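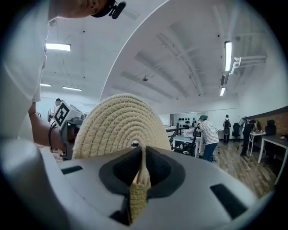 *1 min read · Project diary, Plenstead robotics club*

**July 2023**

Soft objects again, with the pair of hand-held grippers. The cream coiled piece has a narrow woven tab, and I gripped by that instead of the rim. The tab goes well down into the cavity and the coil stands up clear of the housing. I like this grip. The rim is thick, and I'd expect the jaws to ride up over the rows.

Second gripper comes in from the left, low, jaw just behind the edge of the coil. Its marker has to stay tilted upwards or tracking drops out. Need to tape the cable further back – it loops past the forearm and I keep watching it when I should be watching the jaw.

Log stands at 2088 clips. Of the last 300, I rejected 27, mostly for late starts. Three were my own fault: wrong label typed in. Corrected in the sheet.

The Driridau script still writes timestamps in two formats. Wrote a short converter, untested on the older files.

Gasbridge want the soft-object set by October. Rope and yarn pieces first, then cloth. Standing fan in the workspace, too loud to hear the jaw click, so I'm going by the readout.

To do: spare cable, new label list, recharge both packs.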